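Florkgate: hand and object segmentation for wet-room manipulation

Florkgate is a perception package. It takes head-camera video of a person or robot handling household objects and returns three things per frame: a mask for each hand, a mask for the held object, and a grasp label for each hand. It was written to feed the Skoltcombe planner but has no dependency on it. This README covers the bathroom subset, the label format, the command-line tools and the known failures.

Status

The October release is the current one. The label schema is frozen. The tracker interface is not, and will change when the Curkov depth filter is merged.

Contents of the subset

2,884 labelled frames, drawn from 136 clips
1,000 frames held out for testing, split by clip and never by frame
Label files in JSON, one per clip
Calibration files, one per camera rig
Baseline weights for the Hajji segmentation model

The test frames are included in the total. Clips are head-camera only. There is no wrist camera and no depth channel in this subset. Sound has been removed.

Objects are mostly basins, bowls, brushes and bottles. Metal objects are over-represented on purpose. The earlier kitchen subset had very few, and models trained on it broke the mask wherever the surface carried a strong highlight.

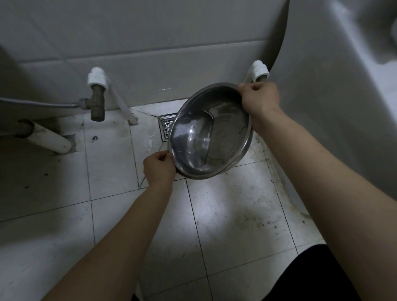 Bathroom subset, class "bowl", both hands in contact with the rim.

Labels

Each hand gets a side (left or right), a mask, a contact flag and one grasp label from this set: rim_curl, rim_pinch, palm_support, side_wrap, none. Forearms are labelled separately from hands. The border is the wrist crease; if the crease is hidden, annotators place the border at the narrowest visible point.

The held object gets a mask, a class and a coarse pose. For round open vessels the pose is the direction of the opening in camera coordinates, stored as a unit vector. Rotation about that axis is not labelled. A plain bowl gives no usable cue for it.

Highlights inside the object outline belong to the object. Reflections of the hands in a metal surface also belong to the object and must not be added to the hand mask. The label checker cannot detect this mistake, so it is left to the second reviewer.

Fixed background items (drain, valve, pipe, hose, ceramic fixture) are labelled in the test split only. The planner reads them as keep-out regions. A drain that is partly covered by a held object is labelled over its visible area, with the occluded flag set.

Running the baseline

Install the package in a clean environment, then:

florkgate fetch bathroom
florkgate check labels/
florkgate run --model hajji --split test --out results/
florkgate score results/

check must pass before run will start. Use --force to skip it, but scores from a forced run are marked as such in the output and should not be compared with others. run writes one result file per clip and can be resumed; finished clips are skipped.

The tracker keeps a window of 10 frames. A longer window smooths the masks but delays contact changes, and the planner needs those early. Set the window with --window. Values below three are rejected.

Planner interface
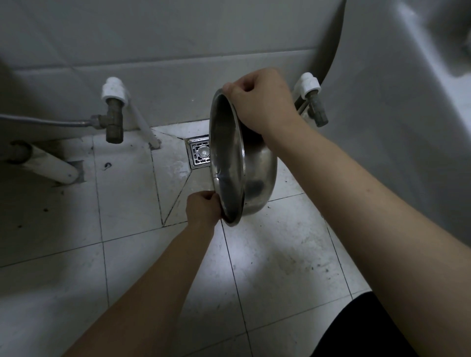 Skoltcombe receives one message per frame, holding the object pose, the contact flags and the keep-out regions. It does not receive masks. The pose vector matters most with a vessel held close to vertical, where a small error in the rim ellipse can flip the opening to the wrong side. With one hand over the upper rim, the other under the lower rim and the opening facing left, the correct vector has a large negative x component, and a flipped estimate has the same size with the sign changed. The node therefore compares each new vector with the window median and holds the old value if the sign of the largest component changes in a single frame. Held values carry stale = true. The planner may use a stale pose for collision checks but not for choosing a new grasp.

Known failures

White plastic pipe against white tile is often missed, mainly where it meets the floor. The ceramic fixtures are found reliably, but their outlines spread into the wall tile in dim corners.

Dark grout lines are sometimes returned as hose. Raising the minimum region width removes most of these and also removes some real hose, so the default is left low.

Dark clothing at the lower image border can be joined to the forearm mask. Filter by label, not by area, if you need forearms only.

Bright patches of light on the floor lower the contact score for objects in front of them. No fix is planned before the depth filter is in.

Not suitable for

Estimating how dirty or clean a surface is. There are no labels for this, and marks on tile are treated as background.

Measuring object size. Camera height varies between clips and was not recorded.

Reporting errors

Send the clip name, the frame index and the output of florkgate version. For label errors, attach the corrected JSON if you have it. Label fixes are merged every Thursday. Code changes need a test that fails before the change.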